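White worktable at Pallow Hall is ruled in pencil, and it will stay in pencil

DROMINE – The big worktable in the back room of Pallow Hall has a new white top, and on the top there is now a grid. It was drawn by hand with a long ruler and a hard pencil. The lines are so thin that people coming in by the side door usually do not notice them until they sit down.

The work was finished in November, and the table is again open for everybody who wants to cut, fold, sort, glue or lay out something that is too large for a kitchen table at home. The old top was brown and had many knife marks. Dark thread could be lost on it for a whole evening, and for people who make paper patterns the cuts were a real problem: the pencil would jump when it passed over one of them.

The new surface was ordered from Dronell, a small workshop on the Zapata road, which also took the old one away. The price was 480 dollars, with delivery. The money came from the winter market and from the box beside the kettle, where users of the room leave coins for tea. 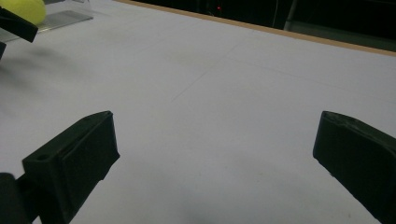
When can the table be used?

The back room opens at 11 in the morning and closes when the hall closes. For short jobs it is enough to come in and find a free side. If you need the full length of the table, please write your first name and the hour in the book at the entrance, at the latest on the evening before.

The idea of the grid came from the map group, which meets in the hall twice a month and puts together old survey sheets of the Dromine valley. Their sheets are printed in parts and must be laid edge to edge before anyone can say which ones are missing. On the brown top they used masking tape for this. The tape left glue, the glue took dust, and after one summer there were grey stripes which no soap would remove.

A printed cutting mat was considered first. The mats which are sold in shops have small squares, strong colours and numbers along the side, and for quilting they are very good. But the map group found that the strong lines shine through thin paper and mix with the lines of the map. The paper sorters, who sit at the other end, had the same complaint about old letters. They wanted a plain pale colour under their hands and nothing else.

So an agreement was needed between those who wanted lines and those who wanted none, and it took two evenings. The result is large rectangles, ruled lightly, without numbers. They are big enough that one sheet or one pattern piece can have its own place, and pale enough that a person who does not need them can forget them.

The drawing itself took most of a Sunday-quiet afternoon, as one of the helpers called it. First the edges of the top were measured, and it was found that one short side was not perfectly straight. The group decided to start from the long side nearest to the window and to take all the measurements from there. A carpenter's square was borrowed for the corners. Three different pencils were tried on the piece of sample material that came with the delivery. The soft one made a nice clear line but it came off on a sleeve. The hardest one could be seen only when the lamp was low. The one in the middle was chosen, and it was sharpened again after every line.

Even so, there are places where the line is fainter than it should be, and one or two where the ruler moved a little. These will be corrected the next time the top is cleaned.

Cleaning is now the main question. With the brown top it was not important if somebody put down a cup. On a pale surface every ring is visible, and the usual kitchen spray would probably take away the pencil together with the tea. The present rule is a damp cloth, lukewarm water, and no rubbing. For glue there is a plastic scraper in the drawer. It should be held flat.

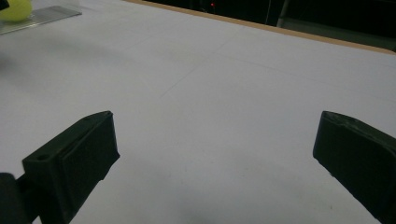 Cups are asked to stay on the side shelf, where there is a tray for them. Children who paint on school holidays will get the old oilcloth under their work, the one with the lemons, and the oilcloth has been washed for this purpose. Cutting with a knife is allowed only on a mat, and there are two mats hanging behind the door. Scissors are no problem. Rotary cutters count as knives, also when the user is very experienced.

The light was changed at the same time. The old tube above the table gave a yellow light, and on the white top it would have made everything look like old newspaper. Now there are two lamps with a neutral colour, hung a bit higher than before. People who sew say that navy and black can be told apart again without walking to the window. The map group is satisfied as well, although they have asked for one movable lamp which can stand low at the side, for finding the folds in old paper. This lamp is not bought yet.

There is room for 16 chairs if the table is used from all sides, but with so many people the elbows touch, and for cutting fabric it is more pleasant to have half of that. The chairs are the same as before. Some of the feet have new felt, and some will get it when the next packet arrives. If you find a chair that scratches the floor, turn it upside down and leave it by the radiator – then it is clear which one is meant.

A longer table was also discussed, and for a few weeks there was a plan to join two. The door of the back room decided the matter. A top larger than the present one cannot be turned in the corridor, and nobody wished to take out the window frame in autumn. Dronell offered to deliver in two halves, with a seam in the middle. The quilters said at once that a seam is exactly what they do not want, as the fabric catches on it.

The old top has not been thrown away. It is in the Dronell yard, and the less damaged half will become shelves for the seed library in the front room. The other half can be had for free by anyone who can transport it. It is heavy and two people are necessary.

Among the first jobs on the new surface was a bed cover for the raffle, made of 100 pieces of shirt cotton. The pieces were laid out in the rectangles by shade, light at the window side and dark at the wall side, and then changed, and then changed again after lunch. In past years this was done on the floor of the main hall, with shoes off, and it had to be picked up before the evening choir came in. Now the layout could remain overnight under a sheet, with a note on it.

It is planned that large work may stay on the table for one night, but not for longer, and never before a market day. If something has to stay, it should be covered, and the cover should carry a name and a telephone number. Pins must be counted in and counted out. On white they are easy to see, which is a comfort, but on the floor they are as difficult as ever. 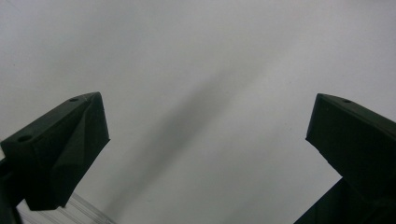

A quilter from the Zapata road was pleased with the surface but less with the rule about one night, and remarked that a double bed cover with a border needs at least a weekend, so it would be fair to keep one end of the table free for longer work in the winter months. The same quilter added that the lines should on no account be made darker, "or we will all start to argue with them".

The wish has been written in the book, and it will be discussed when the room has been in use for a full season. Until then the one-night rule is valid for all groups, including the map group, which would have liked an exception too.

Those who want to see the table before they bring their work can come during the opening hours, and the person at the entrance will turn on the lamps. Please bring your own ruler if you have a good one. The long one from the hall is needed for the corrections and is kept in the cupboard beside the sink, behind the ironing board. Pencils are in the jar. The hard ones have a blue band of tape, and they should go back to the same jar after use.

For questions about the room, use the Pallow Hall letter box or ask at the entrance. Offers of a movable lamp, also a used one, are welcome at the same place, if the plug is in good order.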